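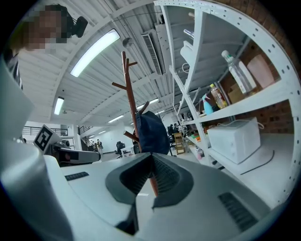
# Surkcombe Coat Stand Set

Still pictures and short written records of freestanding wooden coat stands in shared rooms, with whatever happens to be hanging on them. Version 5.

The set was put together to study how people hang, move and take down outdoor clothing in rooms that have no fitted cloakroom. It covers the stands, the things on them and the written notes that go with each picture. It does not cover wall hooks, wardrobes or rails on castors; those are in the Manninen set, which has its own card.

## Contents

| Item | Count |
|---|---|
| Pictures | 2578 |
| Stands | 17 |
| Written records | 2578 |
| Pictures held back for checking | 100 |

Each picture has one record. Records are plain text, one field per line, UTF-8, and share a name with their picture.

## Folder layout

 surkcombe/
 pictures/
 records/
 checking/
 stands.csv
 terms.txt
 CHANGES.md

`stands.csv` lists every stand with its height, base type and number of hooks, measured by hand with a tape. `terms.txt` is the word list described below. The `checking` folder holds both the pictures and the records for the held-back part.

## Fields

- `stand` — identifier from `stands.csv`. Left blank if the stand can't be told apart from another of the same make.
- `hooks_seen` — hooks visible in the picture, including any with cloth on them if the hook itself shows. This is often lower than the figure in `stands.csv`.
- `hung` — one line for each item on the stand, using the word list.
- `side` — left, right, both or front, taken from the viewer's position.
- `level` — upper or lower. Where an item is draped over two hooks, the lower one decides.
- `colour` — main colour of each item, in everyday words. "Navy" is kept apart from "blue"; "dark" is used when neither can be settled.
- `lights` — on, off or not seen.
- `note` — free text, one sentence at most.

A typical record, for the picture at the head of this file:

 stand:
 hooks_seen: 4
 hung: jacket-or-bag
 side: right
 level: lower
 colour: navy
 lights: on
 note: Single pole, brown wood, hooks at different heights.

## Word list

The list is short on purpose. Earlier versions let annotators write what they liked, and Helmi Hakala found the same raincoat entered as "mac", "anorak" and "coat (thin)" in neighbouring records. From version 5 the permitted terms are:

- `coat` — reaches below the hip when worn
- `jacket` — ends at or above the hip
- `scarf`
- `hat`
- `bag` — a strap or handle must be visible
- `umbrella`
- `jacket-or-bag` — cloth bunched on the hook with no sleeve, collar, strap or handle to settle it
- `other`

Use `jacket-or-bag` freely. Navy and black items tend to hang as one rounded mass and a guess is worth less than an open entry. Annotators must not look at other pictures of the same stand to decide what an item is.

## How the records were made

Kerttu Lehtinen and Vilho Miettinen each wrote a full set of records without seeing the other's. Iida Aaltonen compared the two and settled the differences. Where she could not settle one, the vaguer term was kept. Stand measurements were taken by Jarmo Halonen, who repeated all of them in May after the first tape was found to be missing its end hook.

Agreement was good for `side` and `lights`. It was poor for `level`, mostly on stands whose hooks branch off the pole at different heights instead of sitting in a ring. The rule about the lower hook was brought in for these and the affected records were redone.

## Known problems

- Two stands, Lada and Ollora, have the same pole and differ only in the base. If the base is out of view the `stand` field is blank.
- Ceiling strip lighting flattens dark cloth. Folds and seams are often lost, and `colour` is less reliable for these pictures.
- `hooks_seen` should not be used to work out how full a stand is. Take the number of hooks from `stands.csv` and treat the result as a lower limit on use.
- Gloves pushed into pockets are not recorded, even where a cuff shows.
- Warm weather is thinly covered. Empty stands are under-represented as a result.

## Suggested uses

Studies of shared storage, hook spacing and stand design; practice material for labelling hanging cloth. The set is too small and too narrow in the kinds of room covered to say anything about how common a type of coat is.

People appear in some pictures. Faces are obscured. Do not try to work out who anyone is, and do not link items on a stand to a person.

## Changes

**Version 5** — closed word list; `level` rule for draped items; `stands.csv` measured again.

**Version 4** — `lights` added. Blank lines in records removed.

**Version 3** — `note` cut to one sentence. Umbrella stands taken out.

Corrections go to Iida Aaltonen, with the picture name and the field concerned. Please send one correction per message; lists get split up by hand at this end and entries have been missed.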